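Does unplugging kitchen appliances overnight save enough to bother?

Asked by Neelam Bhatia
9 October 2024
Tags: electric bill, kitchen, renting

My roommate read somewhere that we're "bleeding money" by leaving things plugged in. She now wants the microwave, toaster, coffee maker and kettle all pulled out of the wall before bed. I'm the one who gets up first, so I'm the one plugging everything back in and setting the microwave clock. Our bill was $220 last month and she's convinced this is why. I have doubts. Has anybody measured this at home, or is it one of those things people repeat?

3 answers

Mohit Grewal
Yes it saves money. Everything uses power when it's plugged in. We unplug the lot and our bill went way down. Also power strips.

Iona Cairns
I'd want to know what else changed when that bill went "way down." Weather? Fewer people home? A toaster with a plain lever and no display draws nothing you'd notice when it's off. Same with a basic kettle.

Things with a clock or a light do draw a little. Take a microwave sitting at 3 watts all night and all day. Over a year that's 26 kilowatt-hours and change. Look at the rate on your own bill and multiply. At my rate in Endley it comes to less than one takeout dinner, and that's if you kept it unplugged the entire year and never warmed up a cup of coffee. 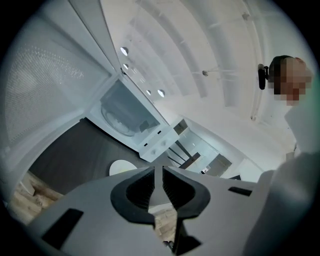
So a $220 month isn't coming from the clock. I'd look at heating, cooling, hot water and the dryer, in that order. Is your water heater electric? Is there an old second fridge in a garage? Those are the boring answers, and they're usually where the money is. Also check whether the bill is a real meter reading or an estimate. Mine was estimated all through February and the catch-up bill was ugly.

If your roommate still isn't convinced, borrow a plug-in watt meter. Some libraries lend them. Leave it on one appliance for 2 days, write down the number, then move it to the next. Don't go by a list off the internet, including my 3 watts. Yours could be lower or higher.

Urmila Lodhi
Mostly agree with Iona. One thing I'd add is that yanking plugs every day wears out the outlet, especially in old rentals. Ours in Plornasbridge got so loose the plug sagged, and the landlord took forever. If you want to switch things off, do the game console and cable box. When I put a meter on our cable box it used nearly as much off as on.

Comments on Iona's answer

Neelam Bhatia: Water heater is electric, and it's in a closet I have never opened. Going to look tonight.

Mohit Grewal: It all adds up though

Iona Cairns: It does, but to what? You never said what your bill was before and after.

Mohit Grewal: Like 50 bucks less. We also got rid of the space heater.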